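August
By the Feltness workshop desk

Teaching a gripper a chore by hand – quick tips

Got a lot of mail after the Monday post so here's the short version. You hold the gripper, you do the job, the camera on it records. Later the arm learns from your runs. Sloppy runs in, sloppy arm out.

Clear the lens first. Soft cloth, no spray. Then open the fingers all the way before you hit record, same every time. I skipped this once and threw out 20 runs.

Bathroom jobs are the worst for glare – white tile, white lid, shiny everything. Hang black cloth over the walls. Metal clips along the top edge hold fine. Pull it snug, a few wrinkles wont hurt.
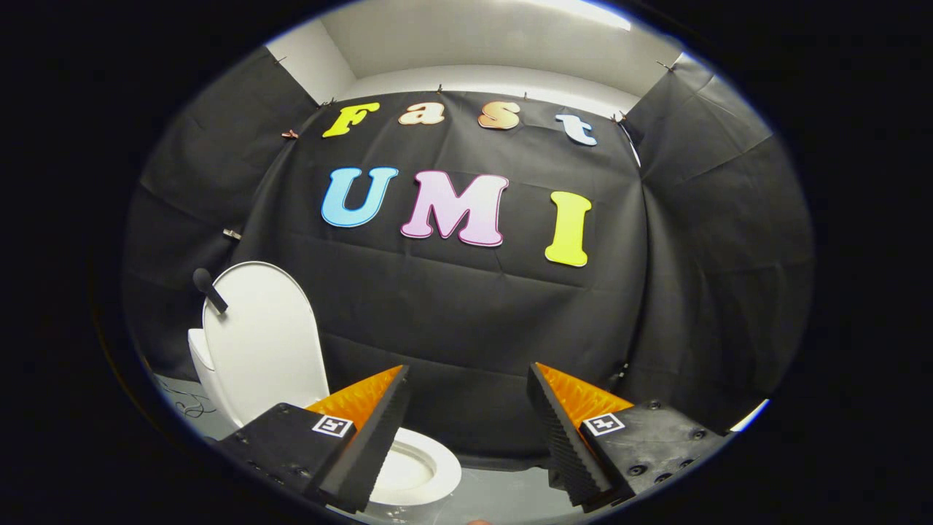 Fast UMI letters on black cloth, toilet lid up, fingers open.

Keep the tags on the fingers clean too. The square black and white ones. Thumb grease, tape fuzz, whatever, wipe it off. If a corner lifts, print a new one, don't glue over.

Move slow. Slower than that. Approach from the same side for the first batch, then start mixing it up – left, right, a bit higher. Our Kutora set got to 76 good runs before we changed anything.

Cables: get them off the floor where you stand. Velcro strap, 2 minutes.

The ridged pads grab better when dusted off. Dry brush, old tooth brush is fine.

Bad run? Delete it right then. You will not remeber which one it was by dinner.

Next up: doing the same by remote control, with the Vogler sticks. Different headaches.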